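Go to the open day, and stay past the first ten minutes

I spent a February afternoon at the Movside open day, and I think more towns should have one. The talk drew the crowd. The bench was better - a metal bin, a robot arm, an ear of corn and a plastic cup. Trinity Achterberg ran it and let people ask anything. A video would have shown me only the good tries. Standing there, I got the waiting too, and I trust the work more for it.

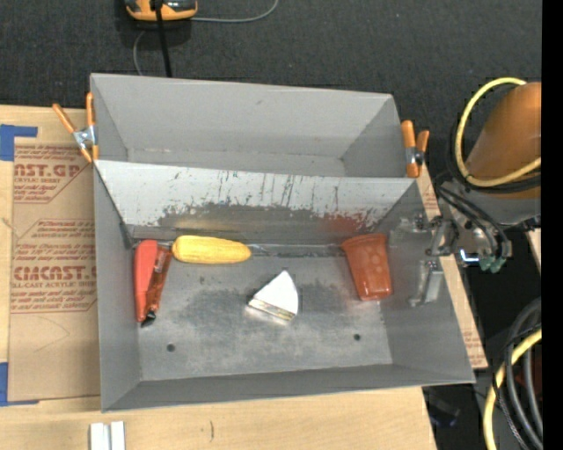 What I would change

Open the doors before 18 people are in line, and give the bench more time than the talk.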